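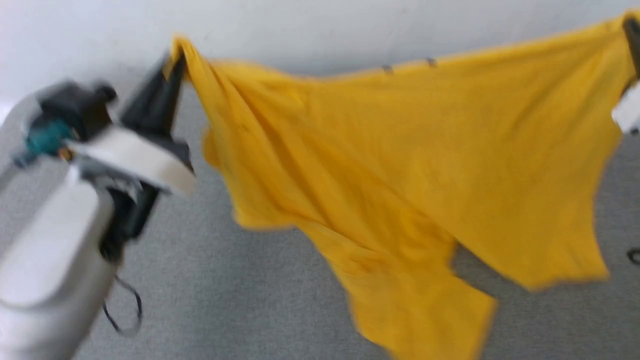

Fleklow Garment Printing: Frequently Asked Questions About Artwork and Orders

What file formats do you accept?
Vector files (AI, EPS, SVG or PDF) are preferred. PNG and TIFF files are accepted at 300 dpi, measured at the final print size. JPEG files can be used for direct-to-garment printing only. Convert all text to outlines before uploading.

What is the minimum order?
Screen printing starts at 11 pieces per design. Sizes and garment colors may be mixed within that count as long as the ink colors stay the same. Direct-to-garment printing has no minimum.

Which method should I choose?
Screen printing suits designs with up to six flat colors. Photographs, gradients and one-off pieces go to direct-to-garment. If you do not pick a method, the order form assigns one based on quantity and color count. You can change it until the proof is approved.

How large can the print be?
The standard front platen takes artwork up to 14 by 16 inches. Youth sizes are limited to 10 inches wide. Prints that cross a seam, zipper or pocket are quoted separately.

Can you match a specific ink color?
Yes, for screen printing. Enter the color code in the notes field. Direct-to-garment inks are mixed by the printer and may shift slightly from one fabric to another. Screen colors are not a reliable guide in either case.

Why does my order include an underbase charge?
Dark and strongly colored garments need a layer of white ink under the design. The underbase counts as one ink color in screen printing. It can be left out on request, but lighter inks will then take on the shirt color.

Can I supply my own garments?
Yes. They must be new, unwashed and free of fabric softener. Include one spare per size. We do not replace customer-supplied garments damaged in printing, and nylon or waterproof items are returned unprinted.

How long does production take?
Allow 10 business days from proof approval for screen printing and five for direct-to-garment. Shipping time is extra. Orders over 257 pieces are scheduled individually, and the date is given on the proof.

How should printed shirts be washed?
Wait 48 hours before the first wash. Turn the shirt inside out, wash cold with mild detergent and tumble dry low. Do not bleach, dry clean or iron directly on the print.

Do you keep my screens?
Screens are reclaimed after each run. Artwork separations are stored for two years, so a reorder needs only the original order number. The screen setup fee applies again.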